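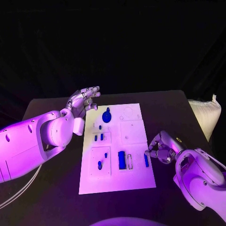
搬家最难处理的东西是窗帘。沙发可以卖,书可以论斤称,冰箱总有人肯拉走,窗帘却是照着某一扇窗的尺寸裁的,离开那扇窗就什么都不是。我在Gudmont住了多年,换过四处房子,攒下的窗帘够给一座小剧院封窗。说到剧院,深色的布和黑色的背景其实最占便宜:紫红色的灯一打,桌上一块白板都显得有身价,后面的褶皱隐隐约约,谁也看不出它洗没洗过。可惜人不能在紫红色的灯底下过日子。早上七点的太阳照进来,布上的每一处水渍都有名有姓。

我对窗帘的认真,始于一次失眠。那时租的房子临街,对面是一家通宵营业的面包房,招牌白得像手术室。房东配的窗帘是米色的,薄得能透过去读招牌上的电话。我躺了三个晚上,把那个号码背熟了,第四天去了布料市场。

Gudmont的布料市场在旧火车站后面,三层楼,没有电梯,楼梯窄得只容一个人和一卷布,两卷布相遇就要谈判。卖遮光布的集中在二楼。每家都说自己的布遮光率百分之百,演示的办法也一样:把手机的灯打开,往布后面一塞,然后用一种揭晓谜底的神情看着你。我问为什么隔壁那家的便宜一半。摊主说,隔壁那家的也是百分之百,不过是另一种百分之百。

我最后买的是Tetteh牌的,炭灰色,三层织法,连加工费一共1217块。师傅量尺寸时问我要几倍褶。这是门外汉的第一道坎。一倍半像床单,两倍像窗帘,两倍半像有钱人,三倍像有钱而没有朋友的人。我选了两倍,师傅点点头,在本子上记下来,看得出有点失望。

窗帘挂上那天,房间黑得彻底。我睡到中午,醒来时完全不知道是哪一年,上班迟到,被扣了102块钱。从此我在两片布中间留一条缝,宽度以一根手指为准,让太阳每天早上在地板上画一道线。线爬到拖鞋的时候,就该起床了。花一大笔钱把光挡在外面,再想办法放一点进来,室内装饰这一行的学问大致如此。

后来我去了趟Drasuvdale,那边的人家几乎不挂窗帘。十二月的下午三点半天就黑了,一条街走下来,家家亮着灯,有人熨衬衫,有人在切萝卜,有个男人对着一盆龟背竹站了很久。我以为这是民风坦荡,旅馆前台纠正我说,冬天光都不够用,谁还舍得挡。至于夏天,她说夏天大家都睡不着,也就习惯了。

她又补了一句,本地人不往别人家窗户里看。我走回房间的路上努力遵守这条规矩,坚持了半条街。那盆龟背竹还在,男人已经不在了。

回来以后我对自己的窗帘有了一点看法,但没有行动。窗帘这东西一旦挂上,人就进入了漫长的不拆洗时期。说明书上写着每半年清洗一次,我认识的人里没有一个照办,问起来都说快过年了再说。过年的时候又说天气太潮,干不了。遮光布吸了水重得像一头刚上岸的牲口,浴缸里泡着,半夜还会自己咕嘟一声。

去年搬进现在这套房子,窗户比从前宽了一截,旧窗帘拉到头还差两个巴掌。我咨询了一家叫Flokov的定制店,店员上门,带着激光测距仪和一本厚得能垫桌脚的色卡,报价2000,附赠绑带。我说能不能只补中间那一条。她想了一会儿,说技术上可以,但她不愿意在那张单子上签名。

于是我去旧火车站后面找那位师傅。摊位还在,百分之百也还在。他摸了摸我带去的布,说颜色已经晒浅了,新布接上去会像一道疤。我说没关系,反正缝在中间,正好当那条缝用。他这次没有点头,问我是不是还要两倍褶。

补的那条布比原来的深一个色号,白天看着确实像疤。早上的光从它旁边漏进来,照例先到地板,再到拖鞋。对面没有面包房了,换成一家修鞋铺,招牌不亮,电话我至今不知道。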